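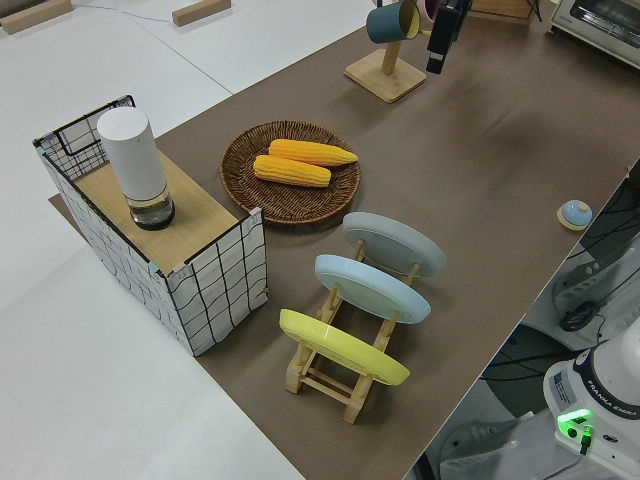
Kitchen things, album 24

Posted 8 September 2022

Hello again! A short album this time, with rather more chatter than pictures, and all of it about kitchen things. Regulars will know I have a weakness for anything that lives on a worktop, and I've been promising Edvin Björklund a page about plates and racks and mugs since April. He has been very patient (he has not been patient at all). Notes follow in no order worth mentioning.

Plates on show

I've gone right off stacking plates in cupboards. Stood up in a wooden rack they dry by themselves, and you get the colours all day long as well. Yellow, pale blue and light grey is a lovely run, a bit like a seaside paint chart, and I like that you see the foot rings from behind. My gran always turned her plates so the backs faced the room and I never asked her why.

Pine racks do want a little care. I wipe mine down once a week, let it dry standing on its end near the window, and give it a thin rub of oil when it starts to look thirsty. Bence Oláh sands his every spring and says it comes up like new. I did that once and got dust in the butter.

Two cobs in a tray

Sweetcorn season, hurrah! A round wicker tray is just the thing for cobs – they roll about on a flat plate and end up on the floor, usually under the fridge. That orangey yellow against the brown weave is about as cheerful as vegetables get.

For anyone wondering, I boil mine for a few minutes with no salt, then butter, then salt, then far too much pepper. Edvin does his in the oven wrapped in foil with a squeeze of lime and I will admit his are better. If you buy them with the leaves on, leave them on until you're ready to cook.

The grinder

White with a rounded cap, and clear at the bottom so the works show through. I'm very fond of a grinder you can see into. My own at home is solid steel all the way round and I only find out it's empty when I'm standing over the pan cranking away at nothing. Having it up on a light wooden board is nice too, it gets it off the table and gives it a bit of a stage.

The box with the grid print

White fabric with black squares, thin black wire round the edges, and a board across the top to make a little side table of it. I've copied this idea at home and can report that it's brilliant for tea towels. Measure before you get the wood cut! I asked for 30 cm when I needed rather more and now have a very smart chopping board.

If your box is the fabric sort, most marks come off with a damp cloth and a drop of washing-up liquid. Don't soak it, mine went wavy along the bottom and never recovered.

Mugs, and the great Flastness argument

There's a teal mug on the tree and a pink one next to it, and I'd be happy with either. When we had the holiday kitchen at Flastness there was a proper row over whether mugs should go on a tree or on hooks under the shelf. Bence was for hooks. I was for the tree, you can pick the whole lot up and move it when you want to wipe underneath. We ended up with both and still ran out of clean mugs by eleven every morning.

A square base is what you want, by the way. The round ones I've had all tipped over once you hung the big mugs on one side.

A bell!

Possibly my favourite. It has a light blue dome on a wooden base, and it's exactly the sort of thing I'd have in my kitchen if the rest of the household would let me. We had one at the Biselden lunches for when the soup was ready and the children wore it out in a fortnight.

Toaster ovens

I was snooty about these for years and then I lived with one for a winter at Humton while the big oven was broken. Cheese on toast, half a tray of roast potatoes, reheated pastry that stays crisp – I never looked back. A glass door is a must for me because I'm a hoverer. Line the bottom tray, empty the crumbs more often than you think, and let it cool before you go in with the cloth.

Brown paper

A few people have asked what I think of brown paper as a table covering, and the answer is that I love it. It makes a white table look warmer straight away and all the colours sit well on it. I buy it on the roll, 30 metres at a go, and whatever isn't too splashed gets used again for wrapping parcels. Medve the cat sleeps on the offcuts.

Next time

Jugs, if I can get round to it, and the Biselden teapots that Edvin keeps going on about. If you've got a rack or a tray you're proud of, do write and tell me where you found it. Bence is after a long one for serving plates and has already turned down three of my suggestions.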